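Public Sector Management
Unit 7 handout: Leadership change at port and airport authorities

Reading for this unit: the Dovport bylaws (articles on officers and on meetings) and the Flerkuvport transition file, both in the course folder. Bring the bylaws to the session in printed form.

7.1 What an authority is

A port authority is a public body set up by statute to own and run transport facilities. It usually has its own revenue from landing fees, dockage, ground rents and parking, and it can borrow against that revenue. Its board is appointed, in most cases by a governor, a mayor or a county, and the terms of members are staggered so that one election does not replace the whole board.

The chief executive is hired by the board and reports to it. Two points follow for this unit. The vacancy is filled by a vote at a public meeting, and the terms of the contract are a public record in most states.

7.2 Acting and interim appointments

The two words are often used as if they meant the same thing. The Dovport bylaws separate them:

Acting: a current officer takes on the duties of the post and keeps the original title. Signing authority passes by board resolution.
Interim: a person is hired or reassigned to the post for a fixed period. The original post, if there is one, is left vacant or filled by a deputy.

The usual acting appointee is the finance officer or the chief operating officer. Where the finance officer is chosen, check the control rules. The person who prepares a payment should not also approve it, and an acting chief executive who still runs finance may be doing both. Dovport handles this by moving payment approval to the deputy finance officer for as long as the acting appointment lasts – see the resolution in the folder, second page.

7.3 Hiring a search firm

A search firm is a contractor, so the ordinary purchasing rules apply. Boards sometimes treat the contract as a personnel matter and discuss it in closed session. Most open-meeting laws allow closed discussion of named candidates. They do not as a rule cover the choice of the firm.

Fee structures:

Retained – a fixed fee paid in stages, owed whether or not a candidate is hired.
Contingent – paid on hire only. Rare at this level.
Capped hourly – billed by time up to a stated limit, with travel listed separately.
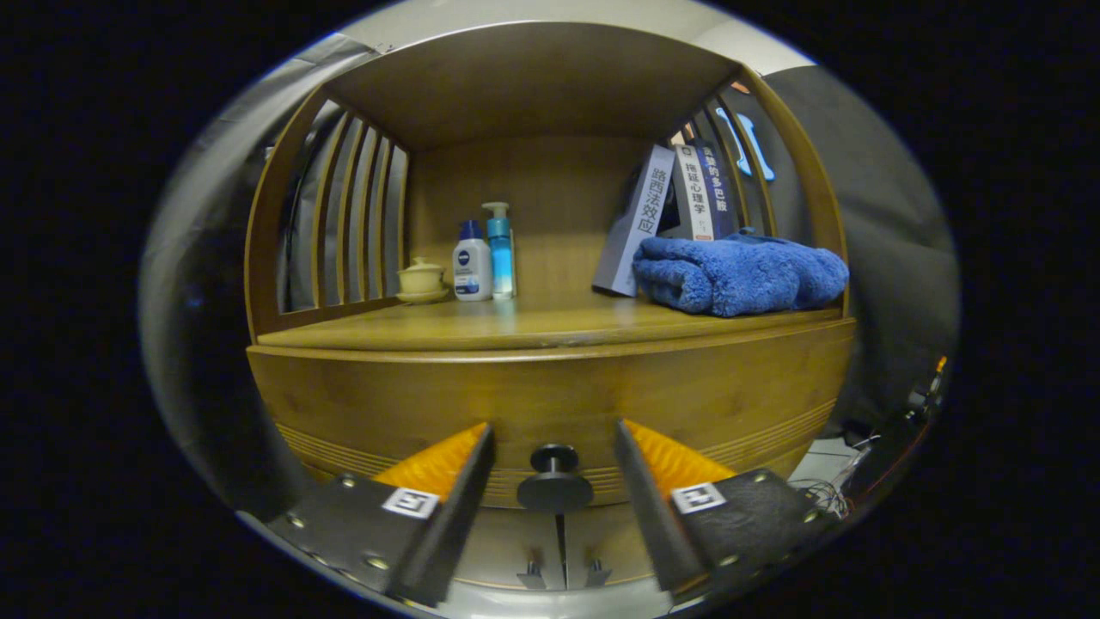
Shelf with books, bottles and a lidded tea bowl

In the Flerkuvport file the board received proposals from Jacquet and Curkura. Jacquet offered a retained fee in 2 payments and a replacement search at no charge if the hire left early. Curkura offered capped hourly billing with no replacement clause. The board chose Jacquet. The staff memo gives price as the reason, but the scoring sheet attached to it puts more weight on the replacement clause. Compare the two documents before the session and note where they disagree.

7.4 The position profile

The firm drafts the profile after interviews with board members, senior staff, tenants and unions. The board adopts it by vote. Once adopted, it limits what the board can ask for later: a requirement added after applications close is open to challenge.

The Flerkuvport profile asks for experience with an organization of at least 2000 employees. It does not say whether contract workers count. This matters at an airport, where much of the workforce is employed by airlines, concession operators and security contractors.

7.5 Confidentiality

Applicants who hold similar posts elsewhere usually want their names kept private. State law decides how far this is possible. Some states release all names on request, others release finalists only, and a few release the name of the person hired. The firm's contract should state who holds the applicant files. If the firm holds them, the board should still have a written right of access.

7.6 Written exercise

Draft a board resolution naming an acting chief executive for a term of 90 days. Include the effective date, the signing limits, the change in pay if any, and the way the appointment ends. Use 2020-09-09 as the effective date. State what happens if the term runs out before a permanent hire is made – extension by vote, or automatic lapse.

The resolution carries 50 points. Marks are taken off for duties assigned to a post that the bylaws do not create. Submit as a single file through the course page.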